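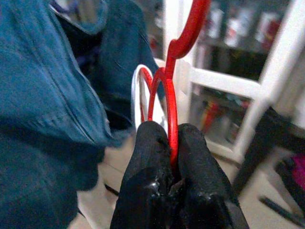
Photo credit: Lebrun Media

Zullura

Item, enemy and map data for the action-RPG Drelell, with a small command line tool to read it.

Status: stable for the desktop release of the game. Console data is partial, see Known gaps.

What is in the repository

The data set holds 1538 records taken from the desktop version of Drelell. A record is one item, one enemy type, one chest or one door. Records are kept in 4 tab-separated files:

items.tsv – weapons, shields, keys, consumables and quest objects
enemies.tsv – base stats, drop tables, boss phases
chests.tsv – room, position, contents, respawn flag
doors.tsv – both rooms, lock type, required key or switch

All files are UTF-8 with Unix line endings. The first line is the header. Empty cells mean "not known". A zero means zero. Please keep these apart when you edit, as the drop rate code treats them differently.

Install

Download the archive, unpack it anywhere and run zullura from that folder. There are no outside packages to install. The tool looks for the data folder next to itself. To use a different folder, set ZULLURA_DATA to the full path.

Basic use

zullura item "iron key"
zullura drops marsh_knight
zullura room nullthorpe_12
zullura route nullthorpe_01 nullthorpe_12

Item and enemy names are not case sensitive. Room names are. The route command prints the shortest path by number of doors crossed and ignores walking distance inside a room, so a path through the long gallery in Nullthorpe may be slower in play than the one it replaces.

Output is plain text by default. Add --tsv to get the raw record.

Fields that need a note

id: The internal number used by the game. Stable across patches so far.

name_en: The name as shown in the English menus. Spelling errors in the game are kept. The corrected form, if there is one, goes in name_alt.

dmg_base: Damage before armor and before the charge bonus. Charged attacks multiply this value by 2 and then subtract armor. Thrown weapons skip the charge step.

drop_rate: A fraction between 0 and 1, read from the game tables. It was not worked out from play. The luck charm adds to this value after the room modifier has been applied.

respawn: y, n or story. The last one means the chest fills again after a fixed point in the main quest.

phase: Bosses only. Each phase is a separate line with the same id, so id alone is not a unique key in enemies.tsv. Use id plus phase.
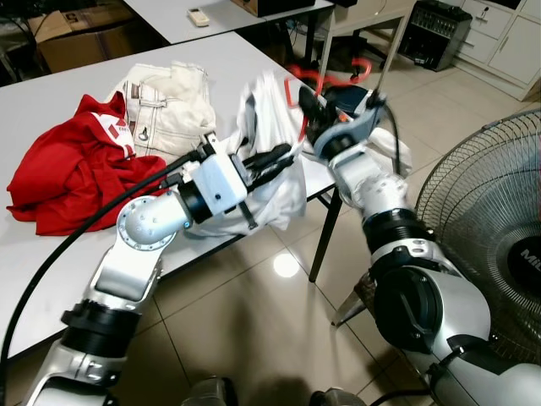

Joining enemies.tsv to any other file on id alone will return duplicate lines for every boss. The tool handles this by picking the first phase unless --all-phases is given. Spreadsheet users have to filter by hand.

How the data was collected

Items, enemies and doors were read from the unpacked game tables. Chest positions are not stored in a readable form and were logged in play, with the debug overlay turned on, by walking to each chest and copying the coordinates. Positions are in game units and can be off by a small amount, depending on which side the chest was opened from.

The current files match the desktop patch of 30th August. That patch changed shield durability and moved several chests in the flooded part of Nullthorpe. Older saves keep the old chest positions until the room is reloaded.

Known gaps

Console versions use a different drop table for the second half of the game. Only the item names have been checked there.

Fishing is missing. The catch table depends on weather and time of day and does not fit the present file layout.

Door records for the clock tower are listed in the state they have on first entry. Turning the gears changes which rooms connect, and route does not know about this – it will report paths that are closed.

Gold amounts in breakable pots are random, up to 200 per pot, and are left out.

Making changes

Send one change per pull request and state the platform and patch you tested on. Run zullura check before sending. It looks for duplicate keys, unknown room names and doors that lead in only one direction. One-way doors do exist in the game and must carry the flag oneway, otherwise the check fails.

Do not sort the files. Line order follows the game tables and makes it easier to compare patches.

The October release will split items.tsv into equipment and other items. Scripts that read the file directly will need a new path. The commands above stay the same.

License

The tool is under the MIT license. The data files may be copied and changed with credit to Zullura. Game text and names belong to their owners, and no game art, music or code is included.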